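Week 4 notes: How a small library decides what to keep
Unit: Managing Local Collections
Prepared by Tsion Abdella, February 2026

Please read these notes before the tutorial. They cover the second half of the lecture, from the slide on shelf space onwards. The first half is in the reader.

1. Why libraries remove books

Students are often surprised that a healthy library throws things away. The usual word is weeding, and I will use it although some of my colleagues prefer "deselection". A shelf which is too full is hard to use. Readers do not pull out a book when it is packed tightly, and new titles have no place to go.

In the Renddale branch, which is our case for this week, the local history room was built to hold up to 2000 volumes. When Maureen Fairclough took over the branch, the room was full and there were more boxes under the stairs.
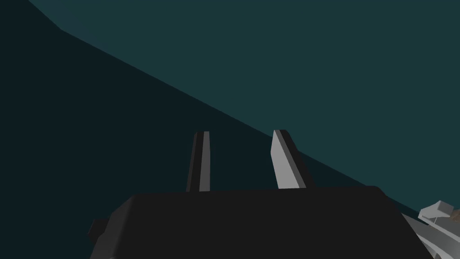

She began with duplicates, and this is normally the safest place to begin. If two copies of the same parish history stand side by side, the one in worse condition may go, provided that nobody has written in it. Handwritten notes by a former owner can be worth more to a researcher than the printed text.

2. The three questions

For each book, the Renddale staff asked: Has it been borrowed or consulted in the last ten years? Is it held by another library within reach? Does it concern our own district? A book with "no" to the first and third and "yes" to the second was put on a list. It was not removed yet. Catherine Mackay checked the list again in August, and 551 titles were finally withdrawn.

Notice that the first question is weak for reference material. People consult such books at the table and put them back, so the loan record shows nothing.

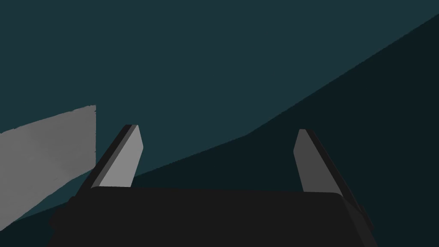
3. Telling the public

Withdrawn books should be offered before they are pulped. Renddale put a notice at the desk and wrote to the schools. There were still complaints, mainly about the Debnath bequest, whose conditions had been lost. Imogen Garside's chapter in the reader treats gifts with conditions in detail, and you will need it for the second assignment.

For the tutorial

Bring one page on a book you would withdraw from our own campus library, with your reasons and its call number. Jade Tindall will take the Thursday group as usual.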